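Monday, late

What a day! I've been up since before seven and I should be asleep, but I want to get the building down on paper while my head is full of it. We finally got into Trorkness, and I love it. I'd been picturing something dim and poky like the Vakgate rooms, with those low ceilings that made everybody stoop a little. Well, no. You come in and everything goes up!

It's open through two levels, so bright that I kept my coat on for ages simply from forgetting I had it (I was too busy staring). The ceiling is white and vaulted with big wide beams going across, and I must have looked at them for ten minutes straight. I like a beam. The ones at Tzavaras were stained nearly black and I always thought they were handsome, but white is so much better for the light. I'd never have guessed.
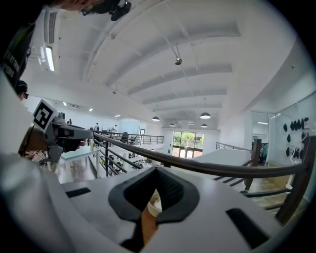 I spent most of the afternoon by the railing. There's wooden floor below, a nice tan color, and I've already decided it wants no rugs at all. I had a whole plan for rugs! I paid 237 for the striped one from Terkevell and now I think it'll go in my bedroom at home, where it can be as loud as it wants. Bare wood and white overhead, and leave it be.

Lunch was cheese rolls and the last of the plums, eaten standing up. It's 21 steps from the street door to the first landing, which my knees would like noted. I forgot the tape measure again, so the shelves will have to wait, and I still don't know whether the long table will go up the stairs in one piece. I think yes, if the legs come off. Two of the screws are stripped, though, so that's a job for the weekend.

Oh, and the sound in there! You say something in an ordinary voice and it gets a bit of air around it. I hummed on the way out and felt very grand.

Home at about 11. Fed the cat, found a plum stone in my coat pocket. Must buy screws, a tape measure (a second one, to live in the bag) and more plums if they have them. Going back tomorrow and I can hardly wait.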